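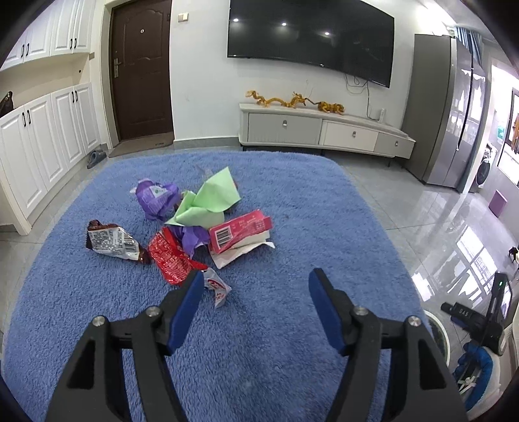
Blue rug, gray tile, wrappers.

Okay, a thread for anyone thinking of learning a language as a grown adult with a job and a bad memory. I've been at Hungarian since December and several of you have asked how it's going, so get comfortable, because I never could tell a short story.

Background first. My grandmother came from a Hungarian family and we called her by her last name, Kiss, like the whole street did. She spoke Hungarian on the phone and English to us. I grew up thinking it was a language people only used when they were sitting on the stairs with a telephone cord around one finger.

(Yes, Kiss means small. It's spelled with one s when it's the everyday word, kis, and with two as the name. She was taller than my grandfather and she heard about it at every wedding.)

I started the way everybody starts, with an app. Mine is called Stako and I have nothing against it! It taught me to say that the boy eats an apple. I got very good at the boy and his apple. Then I called my mother's cousin Zsolt Deák to show off, and he said one warm, ordinary sentence to me, and I did not catch a single piece of it.

So I found a class. It meets upstairs at the library in Maltdale and it's taught by Jolán Balogh, who taught school for most of her life and still has the voice. I signed up for 12 lessons. The first evening she wrote one word on the board and we spent the whole hour taking it apart and putting it back together, and I drove home happier than I'd been in weeks.

If you've never looked at Hungarian, the main thing is that the little words go on the end. In English you say "in the house." In Hungarian it's a ház for the house, and then a házban for in the house. All one word, with the "in" hooked onto the back like a trailer.

And then it has to match! The vowels in the ending go along with the vowels in the word. So it's házban for a house, but kertben for a garden. Ban or ben. My ear fought this for a month. Now the wrong one sounds sour to me, the way a flat note does, and I couldn't tell you what day that changed.
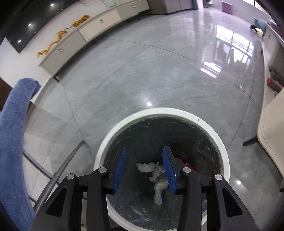 Endings were where I got stuck for the longest time, and the thing that got me unstuck was giving up on the charts and talking to my own furniture. Jolán's advice was to pick plain household things and move them around in my head. Take a trash bin, a round white one with a dark liner, as plain as they come. That's a szemetes. Something going into it is szemetesbe. Something already in there is szemetesben. Coming back out, szemetesből. You can do that one standing up with your coffee, and by the end of the cup you have three endings for life.

There's a second set for surfaces, by the way, so don't get too comfortable. On the table is asztalon, onto it is asztalra, off of it is asztalról. I do these with the cat. She's on the chair, she's getting off the chair, she's back on the chair. She has done more for my grammar than Stako has.

A word about word lists. I bought into the idea that you need the 1000 most common words before you can talk to anybody, and I made cards for them, with colors, and a box, and dividers. I love that box. I also have to report that I know the words in it mostly when I'm looking at the box.

What has stuck is anything I learned with a person attached. I know the word for umbrella, esernyő, from the night we all stood in the library doorway deciding whether to run for our cars. I know küszöb, threshold, from the same doorway, when Jolán pointed at her feet and kept going.

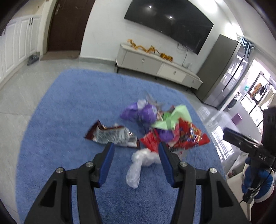
I know kanál, spoon, from Zsolt, who was stirring something during our second call and held it up to the phone so I could see what he meant. We do 5 minutes in Hungarian now every time we talk, and then he lets me off the hook and we go back to English and gossip. He's very strict about the 5 minutes. He uses the oven timer.

People ask if he corrects me. He does, but kindly, by saying the sentence back the right way as if he were only agreeing with me. I didn't notice he was doing it for ages. I thought I was doing wonderfully.

Things I wish I'd done sooner: reading out loud. Children's books, recipes, the back of the paprika tin, whatever you've got. Hungarian spelling is very faithful once you know the letters. The one that tripped me is that a plain s is our "sh" and sz is our plain "s." I'd been saying my own grandmother's name wrong in my head my whole life. It's closer to "kish."

I said that to my mother and she laughed so hard she had to put the phone down, and then she said, well, what did you think everyone was saying all those years? I thought they had an accent, Mom.

The other thing is to let yourself be slow. I take the long way around everything. If I don't know the word for faucet I say "where the water comes in the kitchen," and Jolán waits, and then gives me csap as though it were a present. I've come to look forward to the waiting.

For those asking about books, I'm using an old gray grammar I found in the secondhand place in Stovcombe, with somebody's pencil notes all through it. Whoever it was had terrible trouble with the definite verbs too. There's a page with just a question mark next to the table for látni, to see, pressed so hard it went through the paper. I felt very close to that person.

(Definite verbs, quickly: you use one form for "I see a dog," látok egy kutyát, and another for "I see the dog," látom a kutyát. It's a lovely system and I get it wrong at nearly every meal.)

Last week Zsolt told me a joke and I laughed before he translated it. I'd understood most of it — the ending, anyway, which is the part you want. He was quiet for a second and then he told me another one, much faster, and I was lost by the first verb. So that's where I am!

I'm signed up for the next round at the library. There were 2 spots open when I left this evening, so if you're anywhere near Maltdale and have been thinking about it, come sit next to me. Bring a pencil. Jolán doesn't care for pens.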